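Skukden Robotik
3. November 2019

Thread zur Datenaufnahme im Projekt Jetside. Es geht um Greifdemonstrationen mit zwei Armen, flache und lange Teile, wechselnde Tischbelegung. Ziel sind 2000 Episoden, Stand heute 148. Im Folgenden Aufbau, Protokoll, Fehlerklassen und offene Punkte.

Jede Episode ist eine per Teleoperation gefahrene Ausführung einer Teilaufgabe. Gespeichert werden Gelenkwinkel, Greiferöffnung, Sollwerte und alle Kamerabilder mit gemeinsamer Zeitbasis. Kräfte werden nicht gemessen. Der Motorstrom läuft mit, ist aber für Kontakterkennung zu verrauscht und geht vorerst nicht ins Training.

Fünf Teilaufgaben sind definiert: Streifen aufnehmen, Streifen drehen, Kabelkanal verschieben, Kabelkanal halten, Leitungen zur Seite räumen. Die Räumaufgabe ist die jüngste und hat bisher die wenigsten Episoden.

Warum ausgerechnet Leitungen: Das Vorgängermodell hat biegsame Teile wie starre behandelt. Es griff an der richtigen Stelle, zog dann aber auf einer geraden Bahn, bei der sich das freie Ende irgendwo verfing. In den alten Daten kam der Fall praktisch nicht vor.

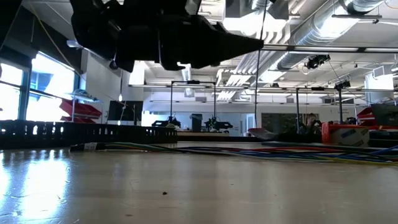 Tisch auf Augenhöhe der Platte: Leitungsbündel mit weißem Etikett, dahinter ein Stück Energiekette, oben der Greifer.

Flache Perspektiven sind für die Höhenschätzung nützlich und für fast alles andere schlecht. Fensterlicht spiegelt sich auf der Platte, der Greifer wird gegen die helle Decke zur Silhouette. Wir nehmen solche Ansichten trotzdem mit auf. Gewichtet werden sie im Training geringer als Ansichten von oben.

Belichtung steht fest, Weißabgleich ebenfalls. Automatik hatten wir im März an. Ergebnis: Sobald ein dunkler Arm ins Bild fuhr, zog die Kamera die Helligkeit hoch, und das Modell lernte die Helligkeit als Hinweis auf die Armposition. Die Episoden aus dieser Zeit bleiben im Archiv, aber außerhalb des Trainingssatzes.

Tageslicht wird nicht abgeschirmt. Vormittag und Nachmittag sind als Metadatum erfasst, nach Möglichkeit wird jede Teilaufgabe in beiden Blöcken gefahren. Eine Verdunkelung hätte sauberere Bilder geliefert und ein Modell, das bei Sonne stehen bleibt.

Zur Software: Aufzeichnung und Schnitt laufen über Woo, unser internes Werkzeug. Woo startet alle Datenströme, prüft die Zeitstempel und schreibt eine Episode nur dann als gültig, wenn kein Strom eine Lücke hat. Die Prüfung passiert sofort nach dem Stopp, damit der Operator die Szene noch stehen hat und wiederholen kann.

Dondik ist die zweite Komponente und übernimmt die Annotation. Pro Episode ein Satz zur Aufgabe, dazu Marken für Annäherung, Kontakt, Anheben und Freigabe. Die Kontaktmarke setzt immer ein Mensch. Automatisch aus der Greiferöffnung abgeleitet lag sie bei dünnen Teilen regelmäßig zu spät.

Zum Protokoll. Vor jeder Episode wird mindestens ein Objekt versetzt, und zwar in Lage oder Drehung. Nach einer Handvoll Episoden wechselt die Nebenbelegung, also alles, was auf dem Tisch liegt und nicht gegriffen werden soll. Der Operator wählt frei, eine Zufallsliste haben wir nach kurzer Zeit verworfen. Sie erzeugte Lagen, die kein Arm erreichen konnte.

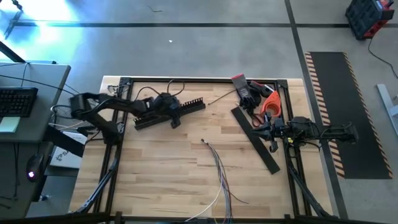
SZENENBELEGUNG / ZWEI ARME

Typische Belegung: links der geschlitzte Kabelkanal, rechts der flache schwarze Streifen, beide schräg. Arbeitshandschuh, oranges Werkzeug und dunkelrote Griffe in der Ecke sind Nebenbelegung. Die bunten Adern vorn gehören in dieser Konfiguration ebenfalls dazu und werden nur bei der Räumaufgabe zum Zielobjekt.

Schwarz auf Schwarz ist Absicht. Greifer, Kanal, Streifen und Profilrahmen haben fast denselben Farbton, und genau daran scheiterte die Segmentierung im alten Datensatz. Dort waren die Teile farbig lackiert. Die Erkennungsrate war hoch und sagte über den Einsatz beim Kunden wenig aus.

Die Arme werden unabhängig bedient, aber gemeinsam aufgezeichnet. Auch wenn nur einer arbeitet, liegen die Zustände beider Arme in der Datei. Ein ruhender Arm ist eine gültige Aktion. In den ersten Versuchen fehlte dieser Fall, worauf der unbeteiligte Arm beim Abspielen der gelernten Strategie kleine Suchbewegungen machte.

Kollisionsraum: Die Arme stehen sich gegenüber, die Arbeitsbereiche überlappen in der Tischmitte. In der Überlappung gilt eine reduzierte Maximalgeschwindigkeit. Der Operator merkt davon einen leichten Widerstand zwischen Eingabe und Bewegung. Gewöhnungssache, aber am Anfang einer Schicht sieht man es in den Trajektorien.

Von den 148 Episoden sind 19 markiert und vom Training ausgeschlossen. Häufigster Grund ist ein verpasster Zeitstempel an einer Kamera. Danach kommen Abbrüche durch den Operator, danach Episoden, in denen ein Teil außerhalb der Reichweite landete.

Misslungene Griffe werden nicht gelöscht, sofern der Operator nachfasst und die Aufgabe zu Ende bringt. Solche Verläufe bekommen in Dondik das Label „Korrektur“. Für die Auswertung behandeln wir sie getrennt. Ein Modell, das nur glatte Ausführungen gesehen hat, wiederholt nach einem Fehlgriff denselben Fehlgriff.

Verlangt wird vom Operator eine gleichmäßige Annäherung ohne Pause über dem Objekt. Pausen sind tückisch: Im Bild ändert sich nichts, die Aktion ist null, und das Modell lernt, an dieser Stelle zu warten. Woo schneidet Stillstand am Anfang und Ende weg, in der Mitte einer Episode jedoch nicht.

Zum schwierigsten Objekt. Der Streifen liegt plan auf, es gibt keinen Spalt zum Untergreifen. Gefahren wird deshalb mit schmaler Öffnung quer zur Längsachse, Fingerspitzen knapp über der Platte. Die zulässige Abweichung in der Höhe ist klein, und die Deckenansicht hilft dabei kaum.

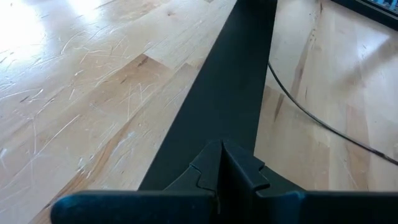 Handgelenkkamera, Finger vor dem Streifen. Rechts daneben eine schwarze Leitung.

Diese Ansicht trägt bei der Feinpositionierung das meiste bei. Die Kanten des Streifens sind scharf, und der Winkel zum Spalt zwischen den Fingern lässt sich direkt ablesen. Was fehlt, ist der Überblick: Der Streifen läuft oben aus dem Bild, seine Länge ist von dort nicht zu bestimmen.

Nebenwirkung der verkratzten Platte: Kratzer und Maserung sind aus der Nähe gut erkennbare Landmarken. Das Modell kann daran die Tischposition lernen, ohne das Objekt zu beachten. Gegenmaßnahmen sind zufälliger Bildausschnitt im Training und Lagewechsel der Teile. Ob das reicht, zeigt erst der Test auf einer anderen Platte.

Ähnliches gilt für Glanzstellen. Sie wandern mit dem Handgelenk und überdecken je nach Winkel einen Teil der Oberfläche. Polarisationsfilter waren im Gespräch. Der Lichtverlust ist bei fester Belichtungszeit zu groß, also bleiben die Reflexe drin.

Kalibrierung der Handgelenkkameras: zu Beginn jeder Schicht, danach nur nach Eingriff an der Halterung. Der Versatz wird als Wert in die Episode geschrieben und nicht in die Bilder eingerechnet. Rohbilder bleiben Rohbilder. Umrechnen lässt sich später immer, zurückrechnen selten.

Zur Aufteilung des Datensatzes. Trainings- und Prüfdaten werden nach Sitzung getrennt, nie nach einzelner Episode. Aufeinanderfolgende Episoden teilen Licht, Nebenbelegung und Operator. Wer da zufällig mischt, misst vor allem, wie gut sich das Modell an den Vormittag erinnert.

Erster Trainingslauf mit dem jetzigen Bestand ist gestartet, ausdrücklich als Test der Kette von Woo über Dondik bis zum Modell. Erfolgsraten veröffentlichen wir bei dieser Datenmenge nicht.

Offene Punkte: Halteaufgabe mit verdecktem Kanal, Streifen mit überkreuzter Leitung, Operatorwechsel innerhalb einer Sitzung. Beim letzten Punkt fehlt noch die Regel, ob die Sitzung dann als eine oder als zwei zählt.

Nachtrag zur Frage nach dem Dateiformat: eine Datei pro Episode, Bilder komprimiert, Zustände unkomprimiert. Metadaten zusätzlich als Textdatei daneben, damit man ohne Werkzeug suchen kann. Ein Export in andere Formate ist in Woo vorgesehen und noch nicht geschrieben.

Nächster Post in diesem Thread, sobald die Räumaufgabe genug Episoden für einen eigenen Prüfsatz hat.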